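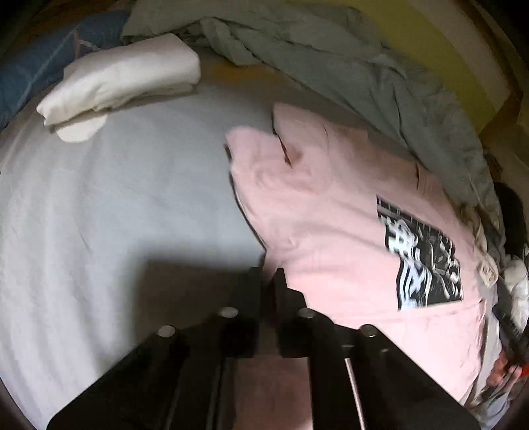

Laundry robot learns to fold from recordings made in people's bedrooms

Aug 5, 2023

A research group at the Tomaszewski Institute has trained a two-armed robot to fold T-shirts using recordings made by hand in ordinary homes, without anyone steering the robot during training. The method is called Ponen, and the group posted a paper on it this week along with part of the data.

Folding clothes has been a hard job for robots. A shirt changes shape every time it is touched, and the same shirt can land on a bed in any number of ways. Many systems are trained on a bare table with even lighting and a plain backdrop. They do well there and badly when the table is swapped for a mattress with a duvet pushed to one side.

The Ponen team took its recording gear to the homes. People held a small gripper in each hand, with a camera mounted on it, and folded clothes with the jaws in place of their fingers. The grippers record how wide the jaws are open and where the tool is in space. A computer later lines up the video from the left and right hands so that the two can be learned from together.

The team collected 3,158 folds this way in 32 homes, most of them on beds. Those taking part were asked to leave the room as it was. Blankets, pillows and whatever else was on the bed stayed there, and the lights were left the way people normally had them. Short-sleeved shirts made up the largest share of the data, followed by towels and pillowcases.

Training was done in one pass on the full set. The finished program was then put on a pair of arms built by Gralex, fitted with the same kind of jaws and the same camera position as the hand-held tools. Keeping the two matched is central to the method, according to the paper. What the robot sees of its own jaws is close to what the camera saw during recording, so little has to be converted from one to the other.

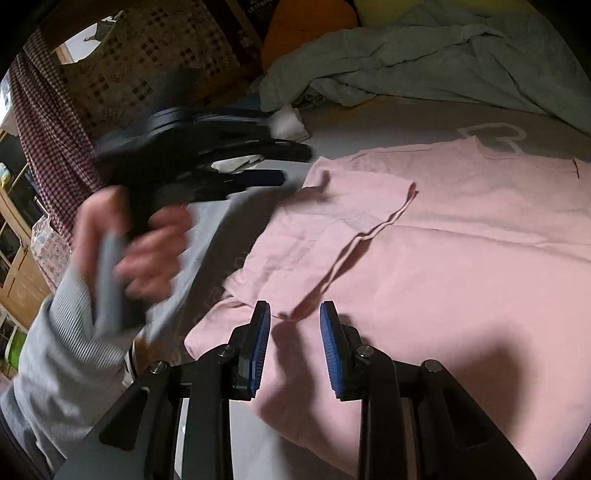

Sleeves turned out to be the hardest step. The robot has to pick up a single edge, carry it over the body of the shirt and set it down without dragging the layer underneath. In early trials in March, it often pinched both layers at once and pulled the whole shirt out of place. The researchers went back to the recordings and gave more weight to the moments just before the jaws close, which cut down on that mistake.

Tests were run in three apartments that were not part of the training set. The robot finished a complete fold, both sleeves in and the hem brought up to the collar, in 49 percent of attempts. A version of the same program trained only on recordings from a lab table did much worse in the same rooms and rarely got past the first sleeve. An attempt was counted as failed if a person had to touch the shirt or if the arms stopped moving before the fold was done.

Most of the remaining failures fell into a few groups. Thin fabric slipped out of the jaws. Shirts lying partly under a blanket confused the program about where the garment ended. Shirts close in color to the sheet caused trouble as well, mainly in dim rooms. The arms are also slow, and the paper makes no claim that they can keep up with a person.

The group says the recordings were cheaper to collect than earlier sets made by remote control, where an operator moves the robot's arms from a separate station. The hand-held tools fit in a carrying case, and new users needed only a short practice session before their folds were good enough to keep. Recordings in which the tracking dropped out were thrown away and are not included in the total.

Setness, a company that sells equipment to commercial laundries, paid for part of the work. It has no product based on the method and has not announced one. The paper states that the company had no say in how the tests were scored.

The next round of recordings will cover long-sleeved shirts and pants, along with shirts that start out crumpled or inside out. The researchers also want to try the same program on arms from a second maker to see how much the match between tool and robot matters. The released data covers towels and T-shirts, and the plans for the hand-held gripper are to follow once the parts list has been checked.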